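Workshop and Automation Board > Buying, Budgeting and Begging
Thread: Second arm, or sort out everything around the first one?
Started November 30, 2025

slidewrangler
Long-time reader, occasional whinger. I've got a pot of money that has to be committed before the end of January or it goes back into the great beige river of general funds. Job is handling footwear: pick up a slide, put it down where it belongs, left with left, colour with colour. Slides are all curves and give, which makes them a rotten thing to grip and a pretty good test.

Two quotes on the desk. One is from Hevar for another arm with gripper, lead time 34 days. The other is my own list of boring stuff: finger pads, spare cables, a proper mount for the fixed camera, decent lighting control. The list comes to a good deal less than the arm and has all the glamour of a drainpipe.

Boss wants the arm. Visitors like arms.

torque_and_tea
Boring list. Every time. Next question.

Massawe_fan
Disagree with tea, as is traditional. Capital money is hard to get and consumables money isn't. Buy the arm from the January pot and sneak the pads through petty cash over the year like a civilised person.

torque_and_tea
Your petty cash must be a good deal less petty than mine. Ours has a $30 limit and a form.

Ayman Hamdan
I do the purchasing for a small integration shop, so I'll ask the dull question. What does the work look like on the table? "Handling footwear" could be one tidy shoe in a fixture or a heap in a tub, and the answer decides which quote you sign. Post some pictures of the setup before people spend your money for you.

slidewrangler
Fair call. Wrist cameras and fixed cameras, in no sensible order. 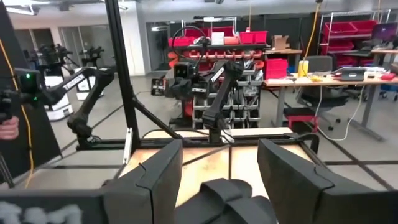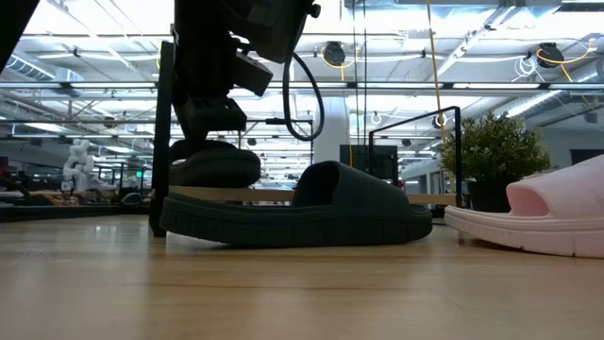
Black slide and a pink one, gripper on the toe end of the black.

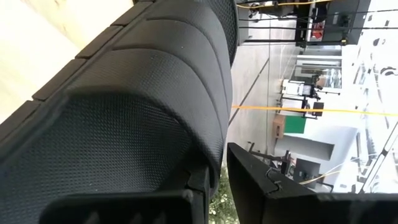
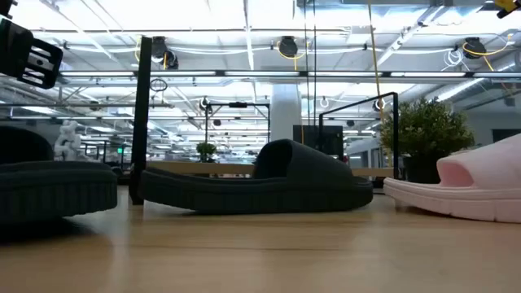
So no fixtures and no tub. The shoes go straight on the wood, and I'd like to keep it that way, as the whole point is that we don't get to bolt the world down first. The quoted arm would mean another bench position as well, which the Hevar rep described as "a minor consideration". He is not the one who has to find the floor for it.

Ayman Hamdan
Thanks, that helps. Three things I'd cost before signing anything.

Pads. You're pushing black fingers against squashy slides. Whatever they're made of, you'll want softer ones to try and you'll want several shapes. Damano will sell you blanks at $99 a set and you can trim them yourself. Get more sets than you think is reasonable.

Overheads. You have a shiny tabletop under a ceiling full of fluoro tubes. Dark shoes on a reflective surface will give your vision person grey hair. A matte mat is the cheapest line on anyone's budget.

Service. Ask Hevar for the second-year price in writing. It's never on the first page.

Massawe_fan
A mat! We've gone from a robot arm to a place mat in one post.

torque_and_tea
And it's the best advice in the thread. Also put cable reels with yellow cords on the list if you're adding a bench. Having power come down from the ceiling is lovely until the one reel you need is over the wrong table.

Massawe_fan
Still say arm. If you're down for a week waiting on a wrist joint, no quantity of rubber pads will pick up a shoe. Redundancy is a legitimate budget line and auditors understand it. Try explaining "several shapes of finger" to an auditor.

slidewrangler
I have tried it. He asked whether the shapes could be shared between departments.

iltamo_dave
Lurker here. We got our second unit through Iltamo on a lease with $500 down and the option to hand it back. Monthly cost made me wince, but it kept the capital pot free for the unglamorous things. Read the return clause though – "reasonable wear" did a lot of heavy lifting in our first draft.

Ayman Hamdan
Leasing is worth a quote. I'd still want the return conditions spelled out, including who pays the freight. Arms are heavy and couriers have imaginations.

torque_and_tea
So: boring list now, lease quote on the side, arm if the numbers hold. I accept payment in biscuits.

Massawe_fan
That's my plan with the order swapped. Noted for the record.

slidewrangler
Righto. I've asked Iltamo for terms, gone back to Hevar about year two, and put the pads and a mat on a requisition. The mat has been queried already. They'd like to know if we could use the one in the lunchroom.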